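# The ferry vote Hinport can't put off again

The council in Hinport meets in April to decide whether the town keeps its ferry. It has been asked to decide before, and each time it has asked for another report. The reports now fill a shelf in the members' room, and the boat is older than most of the people who have written them.

The crossing runs from the steps below the fish market to Tirklow, on the far side of the estuary. By road the same journey goes up to the bridge and back down again, through two villages that would rather not have the traffic. The ferry carries foot passengers, bicycles and, at the skipper's discretion, a sheep. It has done so under council ownership since the last private operator gave up in 2000.

What the council must settle is who pays for a new hull. The ruling group wants to lease the route to Laizer, a firm that runs harbour launches further down the coast. Laizer would bring its own boat and keep the fares. The town would keep the landing steps, along with the bill for repairing them. Opposition members say this hands over the part that earns money and holds on to the part that costs it. They want the council to borrow and buy.

Neither side has been straight about the figures. The leasing plan assumes that passenger numbers hold up after the winter timetable is cut, although most winter passengers are going to work or school and will have to find another way across. The borrowing plan assumes a grant that has not been applied for. When a member of the public asked at the last meeting which officer was filling in the form, the chair moved to the next item.

Tirklow has no vote in any of this. It lies in a different district, under a different council, which has paid nothing towards the ferry in all the time it has been running. Residents there held their own meeting in the chapel hall and passed a motion asking to be consulted. The motion was sent to Hinport, where it was noted. "Noted" is a word you hear often in Hinport. It means the letter has been opened.

There is a local election next year, and that explains some of the caution. Five seats on the harbour side of town were won by small margins last time, two of them after a recount. The members who hold them know that a closed ferry would be on every leaflet. They also know that a rise in council tax would be on the same leaflets, in larger type. 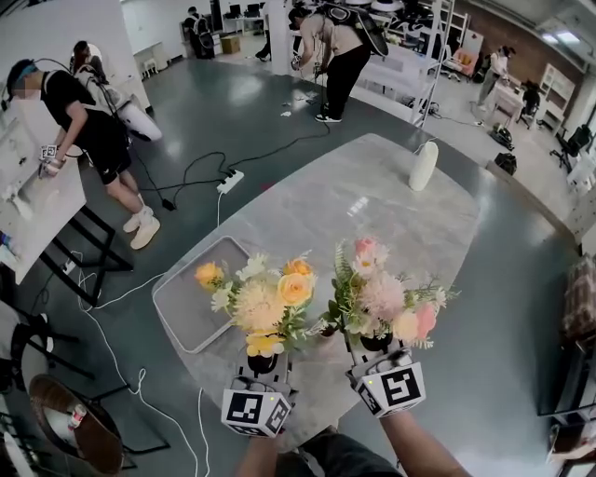

*Potted arrangements of artificial flowers, one in yellows and peach, the other mostly pink.*

The traders in Fore Street are split. The café and the cycle shop depend on people coming off the boat. Others further up the hill say they would not notice if it stopped, and they resent being told that the whole town lives by it. Omatell, the largest employer on the industrial estate, has said only that it would like a decision. It has staff on the Tirklow side and runs a minibus for the early shift, which leaves before the first sailing anyway.

The union that represents the crew has been the clearest voice so far. It does not object to Laizer as such. It wants the present jobs carried over on the same terms, with that promise written into the lease before it is signed. The leader's office replied that staffing would be a matter for the operator. The union has taken that as a no, and it is hard to see how else to take it.

A better course is open to the council, if it is willing to be told off for delay one last time. It could apply for the grant now, ask the district across the water for a share, and publish both answers before April. If the money is refused, the case for leasing is stronger and the public will have seen why. If it is offered, the borrowing comes down to a sum the town has managed before, when it rebuilt the swimming baths.

Members have been reluctant to go to the neighbouring district because the two councils fell out over bin lorries and have barely spoken since. Passengers waiting on the steps in the rain should not have to care about that. The agenda for the April meeting closes to new papers two weeks beforehand, and at the time of writing nothing on the grant has been submitted.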